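The Blue Ferry

The brochure said the ferry to Gremoven ran until 2040. I asked the man at the window how they could know that. He said it was a contract. I said a contract was a wish with a stamp on it, and he sold me a ticket for 22 crowns and looked past me at the next in line.

My aunt swore the water out there cured her hip. She had also sworn by magnets, by Bevow tea, and by a preacher in Tangen who could find wells. The wells were dry by August. Her hip, I'll admit, looked fine at the wedding.

We crossed slowly. A woman beside me said 1000 people came every summer and no one left sick. I asked who kept the list. She moved her bag to the other side.

The spring was a pipe in a wall. You held a cloth under it, wrung it out and laid it on whatever hurt. I had a bad shoulder and no faith, so I stood there a while, reading the sign, which had two spelling mistakes and a price for bottles.

Then I wet the cloth. I was there anyway, and I had paid.

On the boat back the shoulder felt a little better, as it often does in the evening. I didn't tell my aunt. I told her the coffee in Hukden was bad, and she said I must have gone to the wrong place. 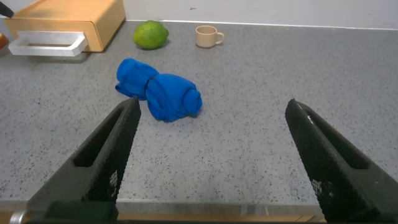
Blue cloth on a countertop.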